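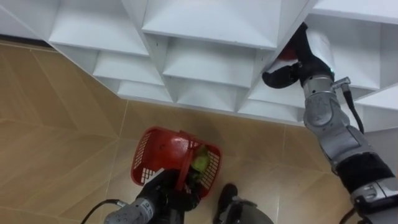 The Brodar Coastal Habitat Trust was invited in July to inspect the seabird colony at Nudness Head and the field station that serves it, and this report records what the delegation was shown. The colony occupies the north face of the headland, where kittiwakes and murres nest within sight of the public trail. The ledges do not lie in continuous bands. Their arrangement is closer to that of the white shelving unit with staggered open compartments and slanted dividers, each opening separated from its neighbour by a pointed edge and each row set apart from the one beneath it. Kittiwakes take the shallow recesses, while murres crowd onto the broader shelves. The distinction matters for management, as a rockfall that removes one type of ledge does not displace both species equally.

The delegation consisted of Inger Ketilsson, Director of Habitat Programs; Auður Bach, who holds the seabird portfolio; and Eifion Pumphrey, representing the landholders' liaison group. It was received by Frida Thygesen, manager of the Heltora Field Station, and by Syahrul Ismail, who leads the burrow monitoring program. The station operates under a management agreement covering 143 hectares of headland, heath and foreshore.

Access and arrival

Visitors reach Heltora by a gravel road that leaves the highway at the old fish plant. The final section is single lane and has been washed out twice since the agreement was signed. Ms. Thygesen advised that the culvert at the lower bend is undersized and that a replacement has been costed but not scheduled. The delegation parked at the trailhead and walked the remaining distance, passing the new gate and boot-cleaning station. Grates, brushes and a disinfectant trough were in place and in use. The trough drains to a sealed tank, and the station's log showed regular pump-outs through the season.

Signage at the trailhead is clear, although the panel describing the burrow-nesting species still refers to the former boundary. Mr. Pumphrey noted that two of the adjoining landholders have raised this point in writing. Ms. Thygesen undertook to have a revised panel prepared before the autumn.

The cliff colony

From the upper lookout the delegation observed the north face for most of the morning. Wind was light and visibility good. Murre chicks were present on the broad shelves, and a number had already left for the water with attending adults. Ms. Bach compared the occupied ledges with the photographic record held by the Trust and found that the eastern third of the face has thinned noticeably. Station staff attribute this to the rockfall of the previous winter, which took away the lip of the main murre shelf. They do not propose any engineering response and intend to let the face settle.

The lookout railing was moved back from the edge at the same time. The new position gives a slightly poorer view of the lower ledges, and there were comments to that effect in the visitors' book. The delegation considers the change justified. Flushing events, in which birds leave the ledge together after a disturbance, had been associated with people leaning over the old rail, and chicks are easily lost in such departures.

Offshore, a tour vessel held its distance correctly for the period of observation. The voluntary approach code for boats has been accepted by all local operators except one, with whom discussions continue.
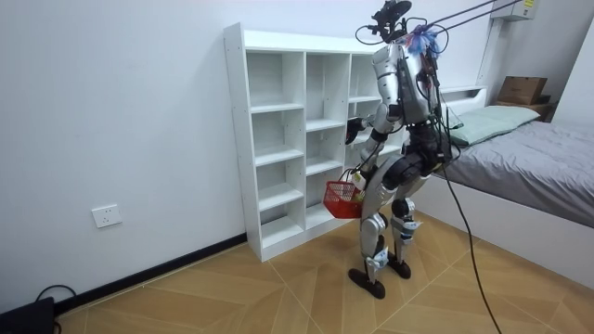
BURROW MONITORING AND FIELD METHODS

The second part of the visit concerned the storm-petrels, which nest underground in the heath and come ashore only after dark. Mr. Ismail led the party along the boardwalk installed over the densest ground. The boardwalk is essential. The turf above the burrows is thin, and a single careless step can collapse a chamber with an adult or chick inside. Visitors are required to remain on the boards at all times, and staff who must leave them use plywood load-spreaders strapped to the boot.

The program follows 1088 marked burrows across the heath. Each has a numbered stake and a record of occupancy going back to its first inspection. Staff check the burrows by playback of a recorded call, and a response from within is taken as evidence of an incubating adult. Where no response is heard, a narrow burrow camera is used, but only after the sensitive early weeks of incubation have passed. Mr. Ismail was candid about the limits of the method. Some birds do not answer, and the correction applied to the results was derived from a colony with deeper soils. A calibration study specific to Nudness Head began this season.

Ms. Ketilsson asked whether the marked burrows remain representative of the heath as a whole. Mr. Ismail replied that they probably over-represent the slopes near the boardwalk and that a second set of plots is being laid out on the western side. The western plots will be visited less often and by fewer people, so that any effect of the monitoring itself can be examined.

Predators and vegetation

Mink reached the headland by way of the stream in an earlier year and took a number of adult petrels before they were removed. The station now maintains a line of tracking tunnels along both banks. The delegation inspected 4 of these with Ms. Thygesen and found the ink cards fresh and the housings sound. The cards showed vole prints only. Gull predation continues at a level the station regards as natural.

Vegetation presents a slower difficulty. Young spruce is advancing onto the heath from the southern margin, and roots make the soil unsuitable for digging. Hand-clearing has been carried out on a trial strip over the past 3 winters, when the burrows are vacant. Regrowth on the strip is modest and crowberry has begun to return. Mr. Pumphrey reported that the adjoining landholders support an extension of the clearing provided that a windbreak is kept along the fence line. The station has no objection.

Lighting was discussed at some length. Petrels fledge at night and are drawn to artificial light, and stranded young birds are found each autumn at the fish plant and along the wharf. The town has fitted shielded lamps on the wharf road, and the church hall now turns off its exterior floodlight for the fledging period. The remaining concern is the plant's yard lighting, which is needed for the safety of the night shift. A timed system has been suggested to the operator.
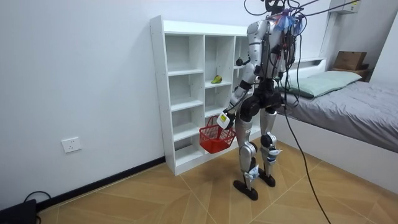

Stranded petrels are brought to the station in ventilated cardboard boxes, held until the following night and released from the dark side of the headland. Ms. Bach examined the intake procedure and found it orderly, with one weakness. The finding place is written in pencil on the lid, and lids are sometimes exchanged when boxes are stacked. She recommended that each box body carry a small yellow label with dark printing, like the one on the white gripper hand, so that the record stays with the bird and can be found quickly on a pale surface. Ms. Thygesen accepted the recommendation and will include it in the instructions issued to the patrols before September.

Station facilities

The Heltora station building is a former lightkeeper's residence. It provides a wet room, a small laboratory, a kitchen and sleeping quarters. The roof was replaced recently and is in good order. The laboratory freezer, in which specimens are held pending transfer to the provincial collection, is close to capacity, and a transfer should be arranged before winter. Power is supplied by line with a generator in reserve. The generator was started in the delegation's presence and ran without fault.

Data are entered nightly into the Karimi system, adopted two seasons ago in place of the paper ledgers. Staff were generally satisfied with it. The principal complaint concerned synchronization, which fails when the connection at the headland is weak and must then be repeated by hand from town. Paper field sheets are still kept as a backup, and the delegation supports the continuation of that practice.

Matters for follow-up

Revision of the trailhead panel to show the present boundary: Heltora Field Station.

Costed schedule for the lower culvert: Heltora Field Station, with comment from the landholders' liaison group.

Terms for extending the spruce clearing, including the windbreak: Mr. Pumphrey and Ms. Thygesen.

Review of the playback correction once the first season's calibration results are available: Ms. Bach and Mr. Ismail.

Further approach to the fish plant operator regarding yard lighting: Ms. Ketilsson.

The Trust thanks the staff of the Heltora Field Station for their hospitality and for the openness with which questions were answered. The public trail at Nudness Head remains open during daylight hours. Dogs are not permitted beyond the gate at any time of year, and the boardwalk section is closed to unaccompanied visitors until the petrels have left.

Submitted by the Office of Habitat Programs, 2020-08-01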